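Jan 26, 2020

Up too early. Coffee, no breakfast, then straight into the box pile because if I sit down first I never get up again. Told myself 30 minutes on the kitchen stuff and then the office. Was still matching lids at lunch.

The lids!! Why do we own so many lids. Three drawers' worth and hardly any of them go to anything. Threw a whole bag out. Felt great for a minute and then found the bottoms to some of them in the hall closet, under the beach towels, so that was that. Bag's already gone, not going dumpster diving for a lid.

Urmila called while I was on the floor with all of it. She's running the move at work (Hulledberg finally signed, we're out by June, which sounds far off and isn't) and wants everyone's desk stuff thinned out before then. Her theory is that people don't throw things out in June, they just panic and tape boxes shut. She's right, I did exactly that last time. There's a box from that move I've still never opened. 14 months of dust on it and I couldn't tell you a single thing in it.

So, the big plan. Every desk gets containers, small ones, see-through, and if it doesn't fit it goes home or goes in the trash. I said I'd try it out first. Me and my mouth.

Went back and forth on what to buy. The Wuvov ones stack nicely but the lids pop off if you look at them wrong. Drilell makes a deep one, too deep, everything sinks and you end up tipping it out on the desk to find a paper clip. Ended up wanting the plain kind, clear-ish, rounded corners, bit of color on it so you can find it again. Nothing fancy. No little dividers. I have been burned by little dividers.
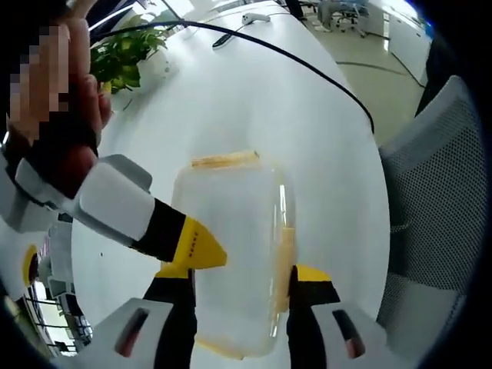 Anyway the rule for the desks. Stuff you touch every day stays out. Everything else in a container, and the container has a place. Cables are the real problem, nobody wants to give up a cable. I have a bag of them from phones I don't own anymore. Wrote "cables - BE BRAVE" on my list and then put the bag back on the shelf. Tomorow.

Plants too, have to think about the plants. Urmila wants them moved last, by hand, in people's own cars, not on the truck. Fine by me. The fern at home did not survive the truck. I still feel bad about the fern.

Afternoon. Did my own desk at home as a practice run. Took everything off and put it all on the bed, which was a mistake because now I HAD to finish or sleep on the couch. Found: 2 staplers, no staples. The good scissors, which I'd accused my sister of taking, so I owe her a text. A key. No idea. Tried it in every door I have plus the bike lock and the mailbox. Nope. Kept it anyway, you can't throw out a key.

Wiped the desk down, it's a completly different color than I thought.

Then put back only what I use. Lamp, notebook, the pen cup with half the pens (tested them all on an envelope, a very boring massacre). It looks so bare. Kept walking past the door to look at it. Pal came in and lay down right underneath like it was his new room, would not budge, got fur on the part I'd just swept. Good dog, bad timing.

Ran out of steam before the shelves. Had soup standing up. Texted Urmila a list of what I think each desk needs, 3 containers tops, one for small stuff, one for cords, one for whatever people can't decide on yet. She wrote back "the third one will be the full one" and yeah. Probably. Mine is already. It's got the key in it.

Also she wants labels. Typed labels. I said masking tape and a marker, she said typed, I said we'd talk. My handwriting isn't that bad.

Still to do: text sister about the scissors. Staples. Call the donation place and ask if they take staplers, or one stapler, I guess I keep one. The hall closet needs going through again now that half of it is on the floor. Return the deep ones, recipt is in the car I think, or in the coat.

Back hurts. Bed is mostly clear, just the cables left on it. Ok so they came back off the shelf after all. Moving them to the chair and going to sleep.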